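Equipment Review: The Gamoslow Two-Arm Bench in a Student Robotics Club

Reviewed for the Wihongi Technical School Robotics Program by Notburga Oberholzer, Faculty Adviser

Summary of findings

The Gamoslow bench is recommended for secondary school and first-year college clubs that already have experience with a single arm. It is not recommended as a first purchase. The arms are dependable and the enclosure is well judged for shared rooms. The documentation and the cable arrangements fall below the standard of the rest of the product.

Background to the review

The Robotics Club acquired the bench in order to enter the packaging division of the Skurkby Challenge, an annual student competition in which teams program a pair of arms to fold, open, sort and stack cartons. In previous years the club had entered the single-arm division with older equipment purchased from Grarnholm. The change of division required two arms working over a shared surface, and the adviser was asked to report on the suitability of the Gamoslow product once the members had used it for a full term.

The bench was in use from November onward, generally in the late afternoon. Members worked in pairs. All of the observations in this review were gathered during ordinary club work, and no separate laboratory testing was carried out.

Assembly

The bench is supplied partly built. The mounting of the arms to the front rail was completed by senior members in one afternoon under supervision. The holes lined up correctly and the fasteners were all present. The printed instructions cover the mechanical work adequately, although the pages on wiring refer to an earlier version of the rail and should be disregarded in favor of the online edition.

The corner posts are somewhat harder to fit. They must be attached before the walls are slid into place, a point which the manual mentions only after the walls have been described. The club's first attempt had to be taken apart for this reason. Schools should allow a second afternoon for this stage and should have a large table available, as the parts do not fit comfortably on a standard classroom desk.

The working area

The wood-grain surface has proved a good choice for carton work. Cardboard slides on it without catching, and scuffs have not been troublesome. The pale walls help in two ways: they keep scraps inside the bench, and they give a plain background against which members can judge the position of a flap.

The area is sufficient for one open carton and a modest supply of material behind it. It is less generous than the sales literature suggests. When finished boxes are kept in one back corner and flattened stock in the other, the arms must be taught to travel with care, and the members spent a considerable part of the term deciding where things ought to be kept. This was useful instruction, but a deeper surface would have been welcome.

The arms and grippers

Motion is smooth at the low and middle speed settings. At the highest setting the arms overshoot slightly before settling, and the club does not use that setting with students present. Repeatability was good enough for every carton task in the competition rules. Over a run of 200 practice grasps logged by the members, most of the failures were traced to poor placement of the carton by hand before the program started.

The grippers hold single-layer cardboard firmly. They are less successful with a flap that lies completely flat, and teams should expect to develop a method for lifting the edge first. The club settled on an approach in which one arm steadies the panel while the other works at the raised corner. Other approaches are no doubt possible, and the adviser regards the problem as one of the most valuable that the bench offers. It demands planning, patience and a clear division of work between the two students at the controls, each of whom is responsible for one arm.

Cables

The routing of the cables is the weakest part of the design. Each arm has a purple cable which is held along the forearm with small white clips and left with slack elsewhere. The slack is needed for free movement of the joints, but the manual offers no guidance on how much to leave. Too little will pull at the wrist, and too much may drift over the work. The members checked the clips before each session, and this has become part of the written routine. A fitted guide along the elbow would be a considerable improvement – the adviser has written to the manufacturer to say so.

Software

The programming environment is suited to beginners. Positions may be recorded by hand and replayed, and more advanced members can write their own routines in a text editor. Coordination between the arms is handled by simple wait instructions. These are easy to teach but awkward to revise in a long program, and the club's competition entry became difficult to read toward the end of term. Error messages are brief and at times misleading.

Safety and supervision

The emergency stop responded correctly on every check. The front of the bench is open, and a marked floor line is strongly advised. One adult can supervise one bench without difficulty. The school requires long hair to be tied back and sleeves to be rolled, and the same rule is suggested elsewhere.

Value

The price is high for a club budget, and replacement gripper fingers are sold only in full sets. Against this, the bench has been in almost constant use and has drawn in members who showed little interest in the older equipment. The club intends to keep it for at least two further seasons and will enter the packaging division again.
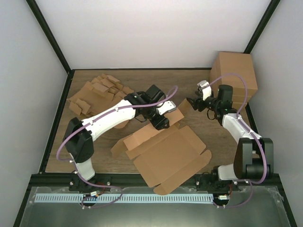 Syafiqah Rondonuwu wrote in reply that the section on software was, if anything, too kind. Our club moved up from one arm as well, and the wait instructions cost us more time than the cardboard did. We now have each pair draw the timing of both arms on paper before they touch the keyboard, and the programs are much easier to follow. I would also ask whether the deeper surface is worth requesting from Gamoslow, as our arms already struggle to reach the back corners with a box in hand.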